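Breltine Surfaces open day, Nurthorpe
Sat 7 November

I have now spent the better part of a Saturday looking at countertops on purpose. My sister is redoing her kitchen, she had to work, and the deal was that I would go to the Breltine open day in Nurthorpe, ask her list of questions and bring back samples. In return I get dinner, at some point, on whatever surface she ends up choosing.

The plant is out past the rail yard, in a building the size of an airport and with airport parking. Doors opened at 8, and there was already a line. I had assumed I'd be the only person there without a tool belt. Instead it was mostly couples, and the mood was tense in the way that only couples picking finishes can manage.

You get a badge, a pair of safety glasses and a spot in a group. Ours was led by Sylvie Gagnon, who has been with Breltine for 27 years and talks about resin the way other people talk about their grandchildren. The first stop was the mixing hall, which is loud and smells like a new shower curtain. Crushed stone goes in one end, pigment gets added, and a gray sludge comes out that you would not pay money for. Then it's pressed, baked and left to cool, and you would pay $86 a square foot for it. I wrote that number down twice, in case it got smaller.

The polishing line was the best part. Each slab goes under a row of spinning heads with water pouring everywhere, comes out dull, goes under another row and comes out a little less dull. A man in our group filmed the entire thing. I'd like to meet the person he is going to show it to.

After that came the pattern room, where they keep the speckled lines. I had thought of speckle as something that belonged in school bathrooms, but apparently it's back, and it has brought lavender with it. The pale ones with soft green and purple circles had the biggest crowd – three separate couples, two of them not speaking.
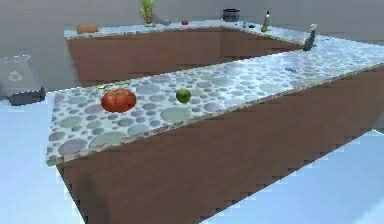 Do the speckled tops hide crumbs better than plain white ones?
They do, up to a point: toast disappears completely, but coffee rings show up just as well as on anything else.

That was question four on my sister's list. Question five was about lemon juice, and Sylvie's answer ran to several minutes and included a story from a trade fair one April. The short version is wipe it up.

Lunch was a sandwich in a box. The next hall had guest stands from other companies, among them Jirnico, who make sinks, and Afolabi, who make very nice drawer pulls and gave me one. Just one. I now own a single brass drawer pull and no drawer that wants it.

Samples are free, but the limit is 2 per visitor, and they do check. I took a pale speckle and a plain off-white. They're heavier than they look, and the walk back to the car took about as long as the tour.

My sister likes the off-white. She also wants to know if it comes in something warmer.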